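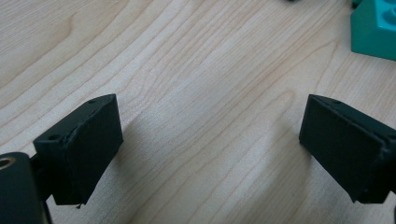 A light wood tabletop with long, curving grain.

Trivmont Community Library: Study Rooms and Reading Tables
Frequently Asked Questions

Reservations

Who may reserve a study room?
Any person with a valid Trivmont library card may reserve a study room. Cardholders from Hosport and Fevbridge may also reserve rooms under the shared borrowing agreement. Visitors without a card may use a room that is free at the time they ask at the front desk, but they may not book ahead.

How do I make a reservation?
Reservations may be made through the online calendar, by telephone, or in person. Please have your card number ready. A reservation is complete only when you have received a confirmation number. Requests left by voicemail are not held until a member of staff has returned the call.

How long may I keep a room?
Each reservation is for two hours. If no other party is waiting, the desk may extend the time in one-hour steps. A cardholder may hold no more than one reservation per day.

How many people may use a room?
The small rooms seat up to 4 persons. The Mosoti Room, on the upper floor, seats up to 20 and is intended for groups of at least 8. Smaller parties will be asked to move if a larger group requests the Mosoti Room on the same day.

What happens if I am late?
Rooms are held for 20 minutes past the start of the reservation. After that time the room may be given to the next person on the list. Please call the desk if you expect to be delayed. Repeated missed reservations may result in the loss of advance booking for the rest of the month.

May I reserve a room for a business meeting?
Yes, provided that no goods are sold and no admission is charged. Tutors may meet with students in the small rooms. The library does not accept mail or take messages for persons using the rooms, and its address may not be listed as a place of business.

Reading Tables

Do the reading tables need to be reserved?
No. All tables on the main floor are open on a first-come basis during regular hours. Belongings left alone for a long period may be moved to the front desk so that others may sit down.

May tables and chairs be moved?
Chairs may be moved between tables if the aisles are kept clear. Tables should remain where they are. Groups that need a different layout should ask for the Mosoti Room, where furniture may be rearranged and must be returned to its original position before the group leaves.

Are food and drink allowed?
Drinks with lids are allowed at all tables except those in the local history section. Cold snacks are allowed in the study rooms. Hot meals are not allowed in any part of the building. Please report spills to the desk promptly so that the surface can be cleaned.

May I do craft work at a table?
Knitting, sketching, and similar quiet work are welcome. Glue, paint, and cutting tools may be used only during scheduled craft sessions. Patrons are asked to place a mat or folded paper under any item that could scratch or mark the table. Mats may be borrowed from the desk.

Equipment and Services

Is wireless internet available?
Wireless internet is available throughout the building at no cost. The network name and access terms are posted at the entrance. Staff can help with connecting to the network but cannot repair personal devices.

Can I print from a study room?
Printing may be sent from any personal device to the printer near the front desk. The first 9 pages each day are free for Trivmont cardholders. Further pages are charged at the posted rate. The printer closes half an hour before the library does.

Are screens available?
The Mosoti Room has a wall screen. Please request the connecting cable when you reserve. The small rooms have whiteboards only. Markers are kept at the desk and should be returned there after use.

Are the rooms accessible?
All small rooms are on the main floor and have step-free entry. The upper floor may be reached by elevator. Adjustable-height desks are available on request. Patrons who need other arrangements are encouraged to contact the desk two days ahead.

Hours and Closures

When are the study rooms open?
Study rooms open at 9 a.m. and close 20 minutes before the building. In October the Mosoti Room is closed for the annual book sale. The small rooms remain available during the sale, although the main floor may be busier than usual.

What if the library closes unexpectedly?
In the event of a weather closure, all reservations for that day are canceled without penalty. Notices are posted on the library website and recorded on the main telephone line. Canceled reservations are not moved to another date automatically and must be made again.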